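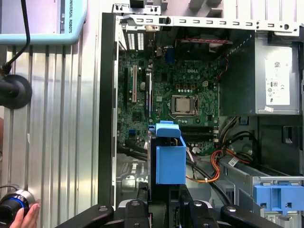 *Open Dell desktop, cooler off and CPU exposed in its socket.*

**Desktop teardown: progress and bench notes**

Plenik's collection of retired office desktops now stands at 2,000 units, all held at the Sevcombe store. As of 08/09/2019, 1,759 have been opened, sorted and logged. A further 139 are on hold pending a decision on their drives. The remainder are still on pallets and will be worked through before the December stock check.

The order of work for tower and desktop cases is unchanged:

1. Disconnect mains power and hold the power button for ten seconds.
2. Lay the case on its side and remove the cover.
3. Remove the hard drive with its caddy. Log both under the case number.
4. Remove the cooler. Clean the heat spreader before the CPU is lifted.
5. Release the memory latches at both ends and pull the modules straight up.
6. Unplug the power supply leads at the board, then unscrew the supply.

Boards are graded with the CPU still in the socket. Bent socket pins are the most common reason for a downgrade, and most of them date from careless handling after the CPU has been taken out. Keep the retention lever closed until the board reaches the grading bench.

Power supplies go to Plustlow with the regulatory label intact. Do not write on the label or cover it with a case number - use the bare metal next to it. 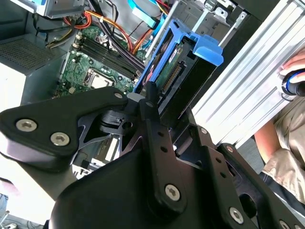 *Blue plastic caddy with the hard drive still in it, SATA connector strip along the lower side.*

Drives stay in their caddies until they have been wiped. The caddy protects the circuit board on the underside, and it keeps drives from being stacked directly on one another. Unplug the data and power leads first, pulling on the plug body and never on the wires. Check the gold contacts for dirt or scoring before the drive is put on the wipe station.

Drives that fail the wipe go to Ambrosio for shredding. Their caddies come back to Sevcombe and are matched with refurbished cases of the same model. Spare caddies are running low, so cracked ones should be set aside for a second look before they go in the plastics bin.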